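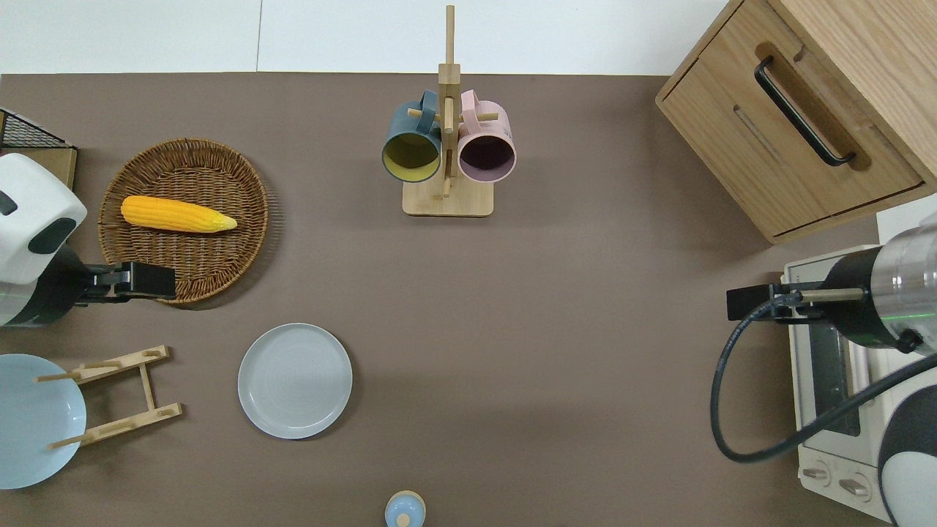 Choosing Materials for a Sand and Water Table

2024-08-19
By Anas Zerouali

Sensory play holds a steady place in most early childhood programs, and the sand and water table is usually the first piece of equipment a new classroom asks for. At Domencombe we have maintained one in each of our rooms for 10 years. The following notes are offered to teachers and home providers who are preparing their rooms for September and who have asked how we stock ours.

The table itself matters less than its height. Children between two and three years of age should be able to rest their forearms on the rim while standing flat on the floor. A table that is too tall leads to reaching and spilling, and the smaller children leave it for something else. Our current tables came from Adby and have legs that can be set at 2 heights. We use the lower setting for most of the year and raise it in the spring for the older group.

Our tables are filled with washed play sand on one side and left bare on the other, so that water may be added when staff are available to supervise. Dyed sand is attractive in the bag, but we stopped buying it after the color transferred to sleeves. Dried beans and rice were used for a time in the toddler room. They are no longer used there, and we would advise against them for any child who still puts objects in the mouth.

Tools should be few. We set out scoops, funnels, and one clear container for every child at the table, with a small number left over. Clear containers allow children to watch the level rise, and much of the early vocabulary of measurement (full, empty, more, half) is learned in this way. Teachers are encouraged to use these words while the child is pouring and to wait for a reply before adding another question. Children who are learning English as a second language have done particularly well at the table, where a word and the action it names arrive together.

We have tried a number of commercial sets. The Stindix funnel set has lasted the longest in our rooms, although the smallest funnel clogs with damp sand and we have put it away. A set of water wheels was popular for one week and then ignored. Kitchen items brought in from home have often been preferred to either.

Turn-taking is the most frequent difficulty. Our practice is to limit the table to four children and to mark the places with tape on the floor. A child who is waiting may put on a smock and choose a scoop, and this gives the wait some purpose. Teachers do not remove a child who splashes. The child is asked to dry the floor with a towel and may then return.

Cleaning follows a fixed schedule. Water is emptied at the end of each session and never kept overnight. Scoops and funnels are washed daily in warm, soapy water and left on a rack. Sand is sifted weekly and replaced each term, or at once if it has been soiled. Lids remain on the tables whenever the room is closed.

Families sometimes ask whether the activity can be repeated at home in a small apartment. It can. A dishpan on a bath towel, a measuring cup, and 500 milliliters of water will occupy a three-year-old for a good while, provided an adult stays within arm's reach throughout.

Readers have also requested our list of books to accompany water play. The list is being revised by our colleague Spahić and will be posted on this blog when it is ready. Until then, the previous version remains available from the front office on request.

Last updated: September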